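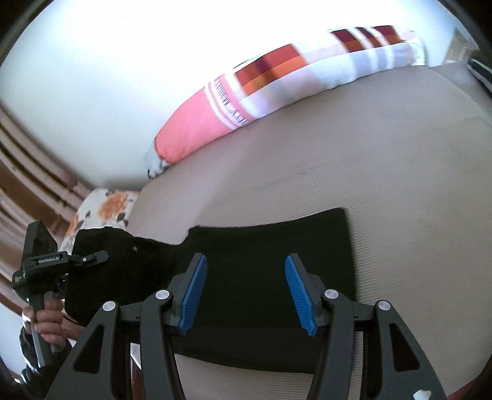
Black one on the bed, half folded.

July, 9:40 p.m.

I have now read the folding chapter in the Grallden book twice and I still don't buy it. The claim is that a properly folded garment "rests," and that you will feel the difference when you open the drawer. I opened the drawer. I felt that it was a drawer.

Still, I said I'd give it the whole month, so tonight was dark laundry. The black stuff is the worst of it. You can't see the seams under the bedroom lamp, so you fold by guessing, and one side always comes up in a lump while the other lies nice and flat. The book says to smooth the lump outward with the palm. I smoothed it outward with the palm. It went somewhere else.

The bed is also the wrong place to do this, whatever page 6 says. The beige sheet wrinkles the second you lean on it and then the wrinkles get into the folding. I'd use the kitchen table, but the table has the Sulletti catalog and the tax envelopes on it, and moving those is a separate project that I am not starting in July.

Did 3 shirts the new way and the rest my mother's way, in half and in half again. Her way took less time and the pile looks the same to me. Maybe a little taller. I put the 2 piles side by side in the Keskinen dresser and will check them at the end of the week — my bet is that by then I won't remember which is which.

The sheet needs changing too. I noticed it while I was bent over it muttering, and pretended I hadn't.

Socks tomorrow. There is an entire chapter on socks, with diagrams.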